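Ranel Workshop Users, minutes of the packing meeting
July 20, 2020

Present: Hala Berrada (chair), Loubna Ashour, Hicham Gaber, Younes Bennani (minutes)
Apologies: Oľga Holub

1. Minutes of the January meeting
Agreed, though Loubna doubted that "good progress on labels" described anything that took place.

2. Wrapping paper and tape
Hicham proposed staying with large sheets of white paper and blue tape for the Brodis order. He says the tape peels off clean. Loubna asked who had tested that on a painted surface. No one had. Hicham will leave a strip on a reject panel for 6 days and report back.
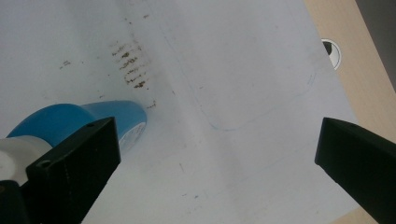
Hala was not convinced that paper alone protects corners, whatever the supplier's leaflet says. She also objected to creased sheets going out to customers. Hicham replied that customers throw the paper away. Hala asked that her objection be recorded.

3. Quote from Ouali
500 sheets for $90. Younes pointed out that the quote leaves out delivery, as the last one did. Loubna will get the full price in writing before anything is ordered.

4. Packing table
Oľga sent a note asking for tape to be put back on the shelf after use. Agreed, as it was in January. Hala expects the same result.

5. Any other business
Ekero want their pickup moved to 9 a.m. Younes to confirm, provided they turn up this time.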